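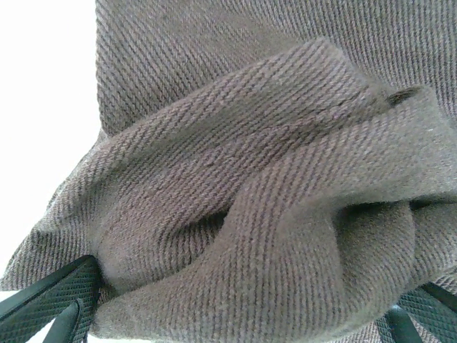

Twill

Twill is a woven cloth with slanting lines, called ribs or wales, on its surface. Each weft thread passes over one or more warp threads and then under two or more, and every row is moved one step to the side.

Folding and drape

A heavy twill makes thick, round folds. When it is held up at one place, it can hang in a soft bulge, and the ribs stay easy to see. 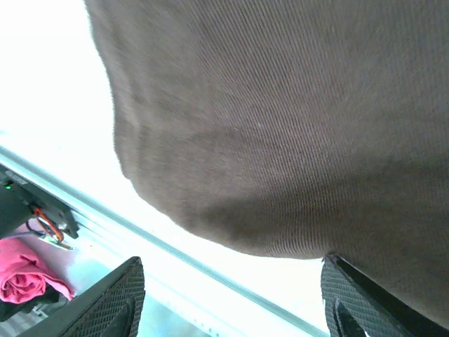 Names

In Starnley the brown kind is sold as Hattar.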